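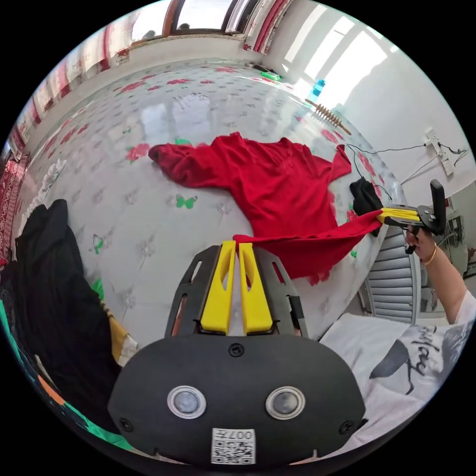
Sleeves first or the whole thing is a waste of time, Chiharu Furukawa objected when the draft of this unit went round. The order given in section 3 has been changed accordingly.

Unit 9: Folding and sorting on a bed
Household Textiles, Skustura. Handout for Thu 24 May

1. The surface
A bed is wider than most tables and lower than most ironing boards. It also gives under the hand, so a crease pressed on it is weaker than one pressed on wood. Pull the sheet tight and tuck it in on the working side. Smooth sheets let knitted cotton slide. Quilted pads hold it, but may leave a faint print in thin fabric.

Keep a clear area in the middle, one garment wide with the sleeves out. Unsorted clothes go to one side of it, folded clothes to the other.

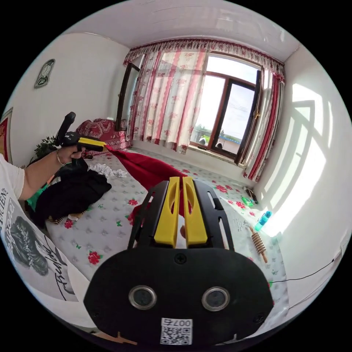

2. Sorting
Sort by colour, then by type. Dark clothes stay together in one heap until the rest is done – lint from white cotton shows on black and is slow to remove. Take garments from the top of the heap and do not pull from underneath. Small items are left until last.

3. Long-sleeved tops
a. Find both cuffs before laying the garment down.
b. Hold one end in each hand and draw the fabric out until the twist leaves it.
c. Lower it on to the sheet, front down.
d. Bring each sleeve across the back and turn it down parallel to the side seam.
e. Fold the sides in, then fold hem to collar.
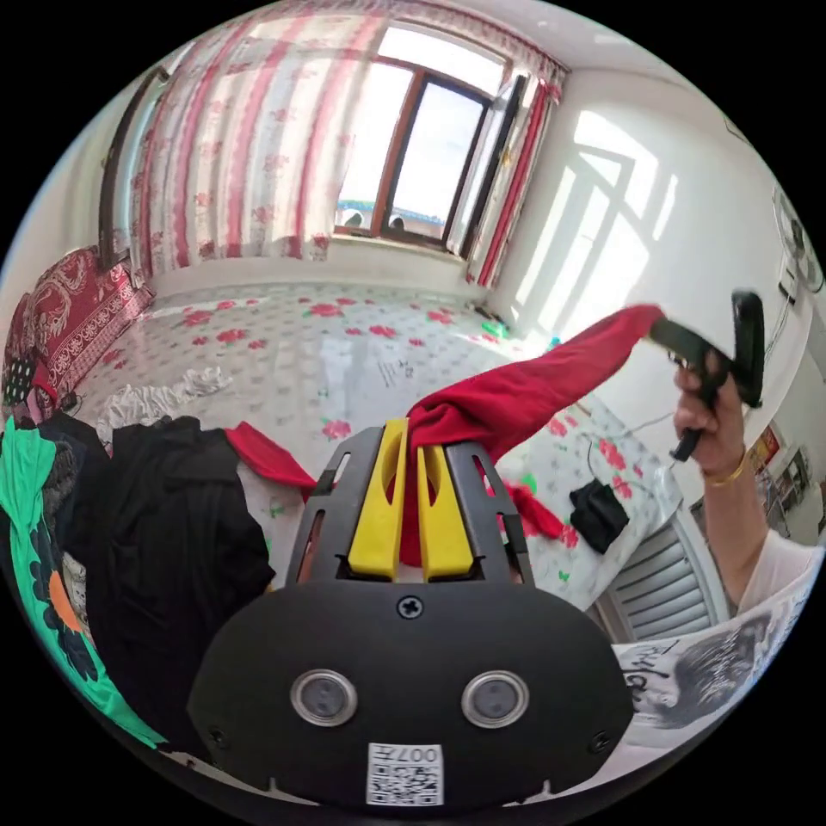 Twist is the commonest fault in students' work at step b. It is usually carried over from the wash and cannot be smoothed out by patting. A garment stretched between two points, like the red one over the rose-patterned sheet, straightens only along the line of pull, and the ends that hang free keep whatever turn they had. Change grip and draw the fabric out again, this time from shoulder to shoulder. Moderate tension is enough. Ribbed cuffs and necklines should not take the load.

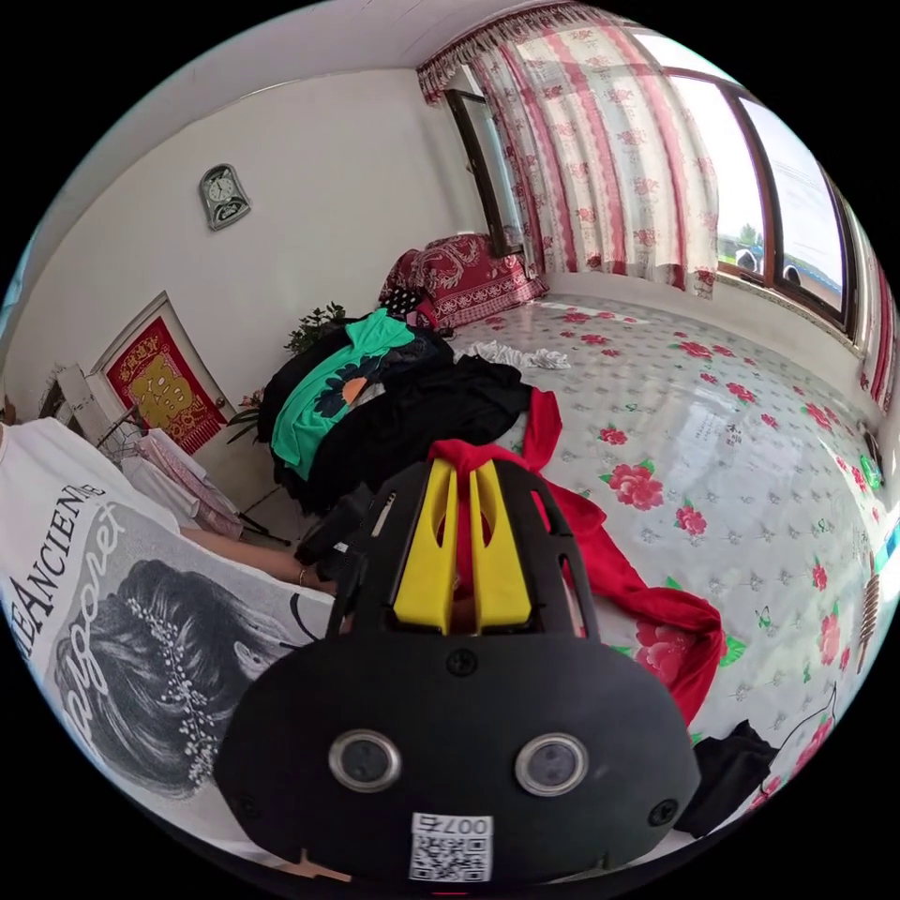
4. T-shirts with prints
Fold with the print inside if it is cracked or tacky, outside otherwise. Do not set a crease through a thick print. Move the fold line to the edge of the design, even if the finished packet comes out uneven.

5. Practice before the next session
Fold 40 garments, at least 9 of them long-sleeved. Note the type of sheet or cover used. Record sheets go to Yamuna Reddy. Reading: Varghese, the chapter on knitted fabrics, omitting the tables.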